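Hard rubbish pickup back on in Tilturell

Council's hard rubbish collection starts again in June after a gap of 3 years. Garages, sheds, spare rooms — all fair game. Old mattresses, broken chairs, dead whitegoods (doors off please). No paint, no tyres, no asbestos.

Bookings opened this morning and 295 households had signed up by 4 pm, 83 of them in Hollis. One pickup per adress, limit four cubic metres. Renters can book too, no landlord letter needed.

"Start with one room and don't drag it all out at once," said Pacita Dizon of Katisel, the contractor doing the run. Piles out the night before, not earlier. Keep the footpath clear for prams and wheelchairs. 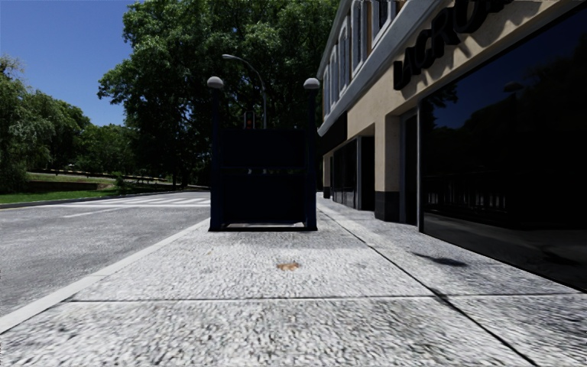

Footpath and kerb, computer render.

Missed the cut-off? Tip vouchers still avalable at the Hollis library desk.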